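**旧台式机别急着扔:Storkis 推出“开箱再说”旧机拆检服务**

*即日可发*

Storkis 今天宣布,面向家庭和小型办公室的旧台式机拆检服务“开箱再说”将于九月开放预约。服务内容正如其名:先把机箱侧板打开,再决定这台机器是修、是拆,还是体面地送走。

在此之前,Storkis 做了三年旧电脑回收,收进门的台式机里,有相当一部分的主人坚称“还能用,就是开不了机”。公司对这种说法一向尊重,也一向把机器放到工作台上再看。

“大家对旧台式机的感情很复杂,”Storkis 服务负责人 Amerley Abugri 表示,“它在书桌底下待了很多年,平时被踢,过年时被擦,坏了以后升格为放打印机的架子。我们想给它一次正式的检查,顺便把架子的问题也解决掉。”

**服务怎么做**

用户在线预约后,把主机送到 Storkis 的任一收件点即可,显示器、键盘和鼠标请留在家里。鼠标垫也请留在家里,去年收到的鼠标垫已经够铺一条走廊。

机器到店后,技术人员会将机箱侧放,拆下侧板,依次查看电源、主板、处理器插座、内存插槽、硬盘架和各路线缆。检查结果写成一份拆检单,在72小时内发给用户。拆检单用普通话写成,意思是普通人看得懂的话。“南桥附近存在异常”这类句子,会改成“这里坏了,修比买贵”。

拆检单最后给出三种去向:

- **修**:换掉有问题的零件,清灰,重新理线,装回侧板。
- **拆**:能用的零件单独测试登记,用户可以取回,也可以折价。
- **送走**:整机进入材料回收,硬盘按用户意愿归还或销毁。

用户收到拆检单后再做选择,选择之前不动任何零件。犹豫的用户可以免费寄存,期限到月底。Storkis 了解犹豫这件事,公司自己的仓库里就有几台“下周处理”的机器,标签上的字已经褪色。

**关于灰尘**

预约试行期间,用户问得最多的问题是送来之前要不要先清灰。答案是不用。灰尘的分布有时能说明风道和风扇的情况,自己拿吸尘器对着主板吸一通,说明的则是另一些情况。

同样不必提前拔线。老式台式机的电源线又多又长,从电源一路拖到硬盘架,红的、黄的、黑的、橙的挤在一处,看上去像有人在里面织过东西,中途放弃了。技术人员习惯了这种场面。拔过又凭记忆插回去的线,他们习惯得慢一些。

**关于内存去了哪里**

试行期间共登记旧主机852台。其中一些打开后发现内存插槽是空的,处理器插座也是空的,主人往往比技术人员更惊讶。家中有亲戚“懂电脑”的,可以先问一问。

缺件的机器照样接收。主板、电源、机箱、硬盘架的固定卡扣,各有各的用处。尤其是卡扣,这种蓝色的小塑料件当年随机箱附送,丢了以后很难单独买到,Storkis 的零件柜为它们专门留了一格。

**拆下来的零件卖给谁**

通过测试的零件将在 Kedby 上架,按型号和接口分类,附测试记录。Kedby 是 Storkis 的零件商店,面向维修店、学校机房,以及坚持用老机器跑老软件的人。后一类顾客人数不多,购买时非常坚决,通常还会提醒店员货架上的型号写错了,而且多半是对的。

首批上架零件共1000件,包括电源、主板、数据线和机箱配件。每件零件附一张卡片,写明测试日期和已知毛病。“外观有使用痕迹”一句不会出现在卡片上,有划痕就写划痕,有贴纸没撕干净就写贴纸。

物流由 Tsikata 承运。Tsikata 为旧主机设计了可反复使用的周转箱,内衬厚泡棉,箱盖上印着“此面朝上”。送件用户请照做。

**工作台对外开放**

Storkis 的拆检间也将在九月开放参观,每天下午三点一场,每场时长不到一小时。参观者可以看到敞开侧板的主机、开槽的铝制工作台,以及一面按颜色挂好的线缆墙。线缆墙是员工自发整理的,管理层事后批准,并在内部通讯里称之为“战略举措”。

参观不收费。带旧主机来的,可以当场办理收件,省去一趟路。带旧打印机来的,请原样带回。

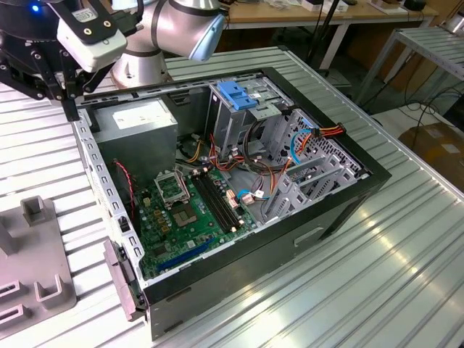
### 拆检间 · 台式机

侧板卸下以后,机箱里最占地方的是绿色主板和灰色电源。处理器插座的金属扣架抬着,里面没有处理器;旁边几条黑色内存插槽也空着。蓝色的长条是扩展插槽,右上方是硬盘架,带蓝色塑料卡扣。这样一台机器,在拆检单上会写成“缺处理器,缺内存”,后面的结论等其余部件测完再填。

### 价格与预约

拆检费按台收取,选择“修”或“拆”的用户,拆检费从后续费用中抵扣。选择“送走”的用户不另收处理费。具体价格以收件点公示为准,公示牌就贴在柜台上,字号调大过一次。

笔记本电脑和一体机暂不在服务范围内。负责这两类产品的 Wavby 项目仍在筹备,目前进展是买到了合适的螺丝刀。

“我们不劝人修,也不劝人扔,”Amerley Abugri 说,“我们只劝人先把打印机从上面搬下来。”

### 关于 Storkis

Storkis 从事旧电脑回收、拆检与零件再利用,旗下有零件商店 Kedby。公司员工办公用的台式机全部由回收零件组装,其中一台开机时会响两声,原因仍在调查。

### 媒体联络

采访及参观事宜请联系 Storkis 新闻组。索取拆检间照片请注明用途和所需尺寸。电话在上午有人接,下午三点以后大家多半在工作台那边,请留言。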